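Trindance Method Kit for Two-Handed Humanoid Manipulation

Product overview | Method | What is included | Ordering

Trindance is a training and evaluation package for laboratories that already own a humanoid with two five-fingered hands. It contains the method from our Mustholm study, in a form that another group can install and repeat. The study asked one question: can a policy learn to handle a soft-walled or perforated container with both hands when it was trained mostly on rigid boxes?

The short answer is yes, but with a condition. The policy must predict the contact points of both hands together. When each hand is planned alone, the two plans disagree at the moment of closing, and the container turns or slides before the lift.

Workspace

The kit does not need a special cell. A normal room is enough, with a flat table, a plain wall behind it if possible, and free floor for the cable. We ask customers to fix the table height before recording and not to change it between sessions. A height error of 2 cm was already visible in our results.

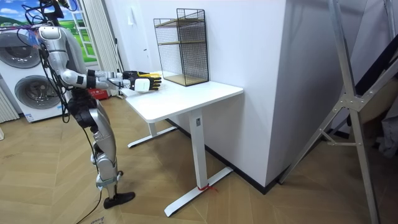
Robot at the standing desk, with the wire-mesh shelf at the back of the desktop.

The shelf is part of the standard task set. It gives the policy a target with a clear opening and thin bars, which are difficult for many depth sensors. Any shelf of similar shape can be used, but please measure it and enter the values in the setup file.

Method

Training has two stages. In the first stage the policy learns from 4000 recorded episodes with boxes and trays. These are delivered with the kit. In the second stage the customer records 30 episodes with the real container, by teleoperation, and the policy is adjusted overnight on one graphics card.

The contact predictor, which we call Dramport, works between the camera and the arm controller. It proposes pairs of points, one for the left hand and one for the right, and gives each pair a single score. A pair with one very good point and one weak point gets a low score. This rule is simple, and it gave us the largest improvement of all the changes we tried.

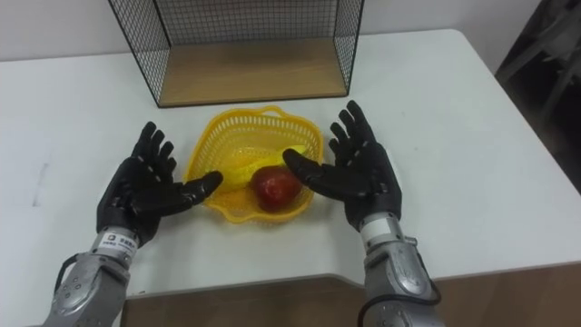
Fruit was chosen as the load for a practical reason: it rolls. A container that is tilted during the lift changes its balance, and the second half of the motion must correct for this. Blocks of foam, which we used in the first version, stayed where they were and made the method look better than it was.

Results

The final test had 106 trials, divided between known containers and new ones. Dramport completed nearly all trials with known containers. With new containers the result was lower, and most failures were of one type - the thumb went above the rim and closed on air. Olaia Carretero, who led the evaluation, has described these failures in the technical note and we recommend to read it before ordering.

We also compared against the Pacheco baseline, in which the hands are planned one after the other. It is faster to compute and remains a good choice for small objects that need only one hand. The code for it is in the kit, so both can be run on the same recordings.
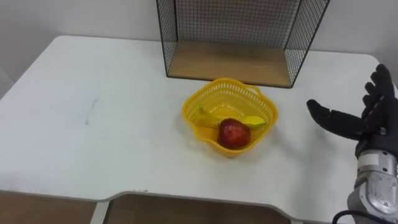
Trindance Technical Notes, Vol. 2, p. 30

What is included

Recorded episodes for the first stage, with joint positions and head camera video
Dramport contact predictor, source code and trained weights
Pacheco baseline, source code
Setup file templates for table, shelf and container
Printed evaluation sheets and a scoring guide

Not included: robot, hands, table, shelf, containers.

Requirements

Two arms with position control, hands with at least four fingers and a thumb, one color camera at the head. A second fixed camera is useful for scoring but the policy does not use it. The wrist cameras supported in the first version are no longer needed.

Ordering

The kit is sold as a single license per laboratory. Orders received until 31st October are delivered with the current weights; later orders will get the January release, which adds containers with handles to the first stage. Customers with the current version can change to the new one without cost. For questions about hand compatibility, please send us the joint limits of your hand together with the request.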